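Pale Countertops and Tabletops: Specks, Smudges, Gray Marks

Quick notes, October 16, 2026. Mostly for light gray and white surfaces, the kind that show everything. 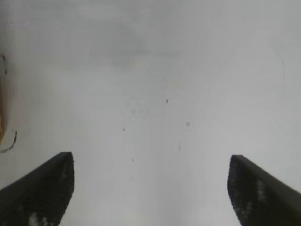 Vija Žukauskas wrote in to say she'd wiped hers three times in one evening and the gray smears only moved around, and was it the cloth or the spray? Both, probably. Too much spray and a cloth that was already dirty. See first part.

Smears that move around

Clean cloth. Really clean, not the one from the sink faucet. If it's had fabric softener in the wash it will streak no matter what you do.

Use less product. Two squirts for a whole work table is plenty. I used to soak it and then wonder.

Wipe one direction, fold cloth, wipe again with the fresh side. Then a dry cloth. The dry cloth is the step people skip, me included when there's pasta on.

If it still smears there's old cleaner built up. Warm water, one drop of dish soap, go over it, then plain water, then dry. Might take a couple of rounds if you've been using the shiny stuff (I had a bottle of Bremance polish for years, never again on anything pale).

Dark specks

Dry first! Brush them off or use the soft vacuum attachment before any water goes near. Pepper, grit, coffee, toaster crumbs. Wet them and half of them turn into a brown comma.

Specks that stay put: fingernail, or an old plastic card held almost flat. Not a knife. Not the green side of the sponge either, I have a dull patch by the kettle to show for that.

Still there? Could be in the pattern. Plenty of pale laminates have flecks in them and I have scrubbed at one for a good five minutes. Run a finger over it. If you can't feel it, try a damp cloth once and let it go.

Gray lines and scuffs

Most thin gray lines are metal or rubber left behind, pans, tool boxes, the feet of the mixer. Feel with a nail. Nail doesn't catch = it's on top and will likely come off. Nail catches = scratch, different problem.

For the ones on top, in this order:

Pencil eraser, white kind. Pink ones can leave pink.

Baking soda paste on a damp cloth, small circles, light. Rinse well or you get a white haze and think you've made it worse.

Melamine sponge, last. Wet, barely pressing. It's a very fine abrasive so it takes shine off glossy tops. Test at the back corner where the bread bin goes.

Don't use baking soda on polished stone without checking what the maker says. And no vinegar on marble, ever. Lemon same.

Actual scratches

Not going to vanish. On solid surface material you can sometimes sand them back, but get the maker's care sheet and follow the grit it tells you. On laminate no sanding, you'll go right through the color. I fill the bad ones with a laminate repair paste, nearest gray, scraped level, left 48 hours before anything heavy goes back. The tube says less. I've had it pull up when I trusted the tube.

Matching the gray is the annoying bit. Pale gray looks cool near a window and nearly white under the lamp, so mix it where the table lives and check it at night as well. Go a shade light if you can't decide, dark fill shows up from across the room.

Checking if it's clean

Turn the overhead light off, put a lamp or flashlight low at one end and look along the top. Every streak shows. A bit depressing the first time. After that do it once a week maybe, not every day, you'll drive yourself nuts.

Other way is the flat of your hand, dry. Grit you can't see you can feel.

Keeping it that way

Felt dots under anything that gets dragged. Mixer, radio, sewing machine, the vise if it's a clamp-on. Check the dots in April when you do the windows, they pick up grit and then they're sandpaper. Mine were.

Lift, dont slide. Ilze Org has a folded tea towel under her toaster and pulls the towel instead, works fine and it goes in the wash.

Cutting mat or board down before glue, paint, beet anything, turmeric. Turmeric on white laminate: wipe at once, soap, then baking soda paste left on ten minutes, then sunlight if you've got it. It fades more than it washes.

Newspaper under greasy parts is no good, the ink comes off on a damp top. Use brown paper or an opened-out cereal box, plain side down.

Separate cloths for workshop and kitchen. I mark mine with a stitch of red thread in the corner becuase marker washes out.

Ink, ballpoint especially: rubbing alcohol on a cotton ball, dab, turn the cotton, dab. Try a hidden spot first. Open the window. Keep it off painted or varnished tops, it'll take the finish with it.

Tape residue: warm the spot with a hair dryer on low, roll the gum off with your thumb, then a little cooking oil for what's left, then dish soap to get rid of the oil. Skip the oil on bare wood or unsealed stone, it soaks in and you've swapped one mark for another.

Hard water spots around the tap end: cloth dampened with half vinegar half water, a minute or so, rinse, dry. Laminate only for this one, see above about marble.

More on drawer liners next time, still testing. The Buvow one curls at the edges so far.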